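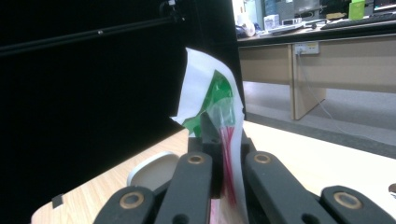 Can a household robot put the shopping away yet?
Partly: it can manage tins and boxes on a good day, but soft things such as bags and laundry still defeat most machines.

**Household chore automation** is the long-running attempt to make machines do what people would sooner not. Floors were dealt with early, being flat. Nearly everything else in a home bends or hides behind something else.

## Soft objects

A mug keeps its shape when picked up. A thin plastic bag takes a new one each time it is touched, and its printing folds away with it, so a machine that has learnt the front of a bag may not know it again when crumpled. Gripping one is fairly easy. Opening it, or folding it into the drawer where all the other bags live, is the hard part.

## Trials

The Skerkow kitchen trial, run by Loukia Balaskas, logged 2849 attempts at bag handling. Its report, published in October 2021, rated the machine "willing". The Hollano arm, tested on the same chores, needed two people to supervise it, which left the household two people short for the washing-up.

## Shop floors

Packing benches are kinder, as the goods arrive in a known order. Storar uses arms for boxed stock and leaves bagged items to its staff.

## See also

- Dimitriou folding test
- Dishwasher loading, disputes over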